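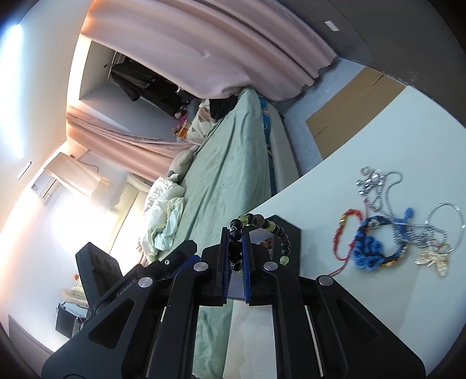
Separação de peças pequenas misturadas: a pulseira de contas entre os dedos, o restante do monte sobre a mesa branca.

Rautiainen Trama
Software de percepção e planejamento de preensão para objetos flexíveis

Versão atual: 7
Licença: por estação, anual ou permanente
Idiomas da interface: português, inglês, finlandês

O Trama é um programa para quem precisa pegar coisas que não têm forma fixa. Pulseiras, correntes, cordões, cabos finos, tiras de tecido. Os planejadores comuns partem de um modelo rígido do objeto, e com uma corrente de prata embaraçada esse modelo não existe. O Trama trabalha com a linha do objeto: procura por onde ela passa, onde cruza com outra e qual trecho está livre para os dedos fecharem.

O programa não controla o braço diretamente. Ele entrega ao seu controlador uma posição de preensão, uma direção de aproximação e uma abertura dos dedos. O movimento continua sendo responsabilidade do controlador que o cliente já possui.

O que o programa faz

Separação de instâncias. Num monte com um cordão vermelho trançado, uma pulseira azul de macramê e uma corrente, cada peça recebe a sua própria linha, também quando passa por baixo de outra. Nos cruzamentos duvidosos o programa marca a dúvida e não escolhe sozinho, a menos que o usuário permita.

Escolha do ponto de preensão. Para peças de contas, o Trama considera o diâmetro e o espaço entre elas e propõe fechar os dedos sobre várias contas ao mesmo tempo. Para peças com pingente, evita o pingente. A lista de pontos candidatos fica visível na tela e pode ser reordenada à mão.

Previsão da parte pendente. Quando uma argola de contas é segurada por um lado, o resto fica pendurado e pode bater na borda da mesa ou num suporte próximo. O planejador calcula este volume e levanta a trajetória quando for necessário.

Anotação de demonstrações. Gravações feitas com garra manual podem ser importadas e cortadas em episódios. O módulo encontra os instantes de abertura e de fechamento e propõe os cortes; o operador confirma ou corrige. Aceita até 200 episódios por lote.

Fundos variados

Muitos clientes nos perguntaram se é preciso montar uma célula com fundo uniforme. Não é preciso. O modelo foi treinado com gravações em ambientes de moradia, com cama, cortinas, luz de janela e luz de teto juntas, e a região de trabalho é delimitada por um polígono que o usuário desenha uma vez por sessão. Um tampo branco com peças transparentes ou muito claras ainda dá resultados mais fracos, e neste caso recomendamos uma base escura.

Garras

Dedos paralelos são o caso principal. O perfil da garra é um arquivo de texto com o curso, a largura dos dedos e o tipo de superfície de contato (lisa, ranhurada ou macia). Perfis para garras de ventosa não estão incluídos e não estão previstos.

Requisitos

Sistema: Linux de 64 bits
Memória: 22 GB livres para o treinamento; para o uso normal basta menos
Câmera: cor, montada na garra ou fixa sobre a mesa
Tempo médio de planejamento por peça: 43 ms na estação de referência
Saída: TCP ou arquivo

Novidades da versão 7

Corrigido o erro que juntava duas correntes finas do mesmo metal numa só.
O editor de polígonos agora guarda a última região usada.
Nova vista lado a lado entre a gravação e a linha calculada.
O formato antigo de perfis (anterior à versão 5) deixa de ser lido em setembro.

Pedidos e suporte

A distribuição é feita pela Cornow, que também emite a nota e envia as chaves. Para uma licença de avaliação, escreva a Ruba Chidiac e indique o tipo de garra e, se possível, uma gravação curta das suas peças. Perguntas técnicas sobre perfis e calibração são respondidas por Paraschiva Ciobanu, em português ou em inglês.

Produtos relacionados: Rautiainen Nó (detecção de nós em cabos), Rautiainen Registro (arquivo de episódios).

Página atualizada em 22 de maio de 2018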